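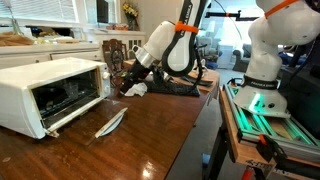 Braço robótico com garra junto a uma mesa de madeira, com um forno elétrico de bancada à esquerda.

Automação na Prulau refere-se à introdução de braços robóticos nos serviços domésticos prestados pela Prulau, empresa de limpeza e apoio ao lar. O programa, concebido por Corentin Picard, teve início em fevereiro e abrange mais de 650 residências.

As tarefas repetitivas de cozinha passaram para os robôs. Dos 378 trabalhadores, 312 receberam formação em supervisão e manutenção - função antes inexistente na empresa. Os turnos foram reduzidos em 2 horas. Benoît Vasseur, representante do pessoal, contestou a perda do subsídio noturno, questão ainda em negociação.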